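Rendcombe robotics club gets to grips with its autumn project
November 17, 2022

It has been a busy and rather cheerful autumn term for the robotics club at Rendcombe, where 12 pupils have been giving up their lunch hours (and a fair few biscuits) to a project they have named Rastel. The idea is easy to say and a good deal harder to do: teach a robot arm to tidy a table by first showing it how a person would go about the job, using a gripper held in the hand with a camera fixed to it.

The club has two of these grippers, and the pupils take turns with them, one moving the gripper while a partner keeps the notebook. They began back in May with paper sketches and plenty of arguments about rubber bands, and have been improving things ever since – the present fingers are a great step up from the first lot, which bent if you so much as looked at them.

Sânziana Mihăilă, who runs the club, is delighted with how patient everyone has become. "They used to want to pick things up straight away," she told us. "Now they will happily spend a whole session just on opening, closing and coming down to the table gently, and they talk to each other about it so nicely."
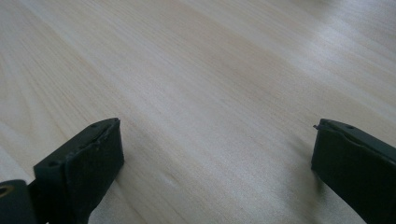 Jaws open above the tabletop, as seen by the camera on the gripper.

The next step is to move on to cups and spoons, and the club hopes to show its work to parents before the end of term. Any pupil who would like to join is very welcome to come along – no experience is needed, and there is always room for one more at the table.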